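Is the Ccori gripper kit worth it for picking up cans?

posted by distham_dad

Hi all. I've got a small tabletop arm (the Arkau one, bought used) and I'm looking at the Ccori two-finger kit to replace the gripper it came with. It's $547 with the wrist camera, or you can leave the camera off and save $75. My daughter and I want it to clear drink cans off a tray for her November project. Has anyone used it on round stuff that's lying down? The old gripper just shoves a can along until it hits the rim, and we've both had enough of that. Also, do I need the camera?

sturova_shop

I've had mine for 16 weeks and yes, I'd buy it again. Setup took me an evening, mostly because the cable clips are fiddly and the printed sheet is for an older version (get the PDF off their site). Ask them for the soft pads when you order, they're worth having for cans.
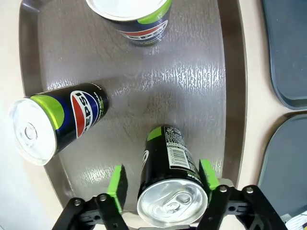 Round things want to roll, so the trick is to come in with a finger on each side of the can and close slowly. I line up so the can is centered between the two green pads before I let it squeeze at all. If you start off center, one pad touches first and pushes the can away, and then you're chasing it. Mine are full cans too, and I run the grip at the lowest setting that still holds. A tray with a textured bottom seems to help a bit – I haven't tested that properly, so take it as a hunch. Shiny trays do throw a lot of glare into the camera, so move your lamp if you can.

Get the camera. I tried going without for a while and spent all my time re-taping marks on the table.

arkau_owner2

Does it fit the older arm? Mine needed an adapter plate, $15, and they don't mention it until checkout.

benchtop_kat

Too expensive imo. I built my own and it works fine on cups. Never tried cans lying down though, so maybe I'm not much help! The Ccori support people did answer my email the same afternoon, and I wasn't even a customer.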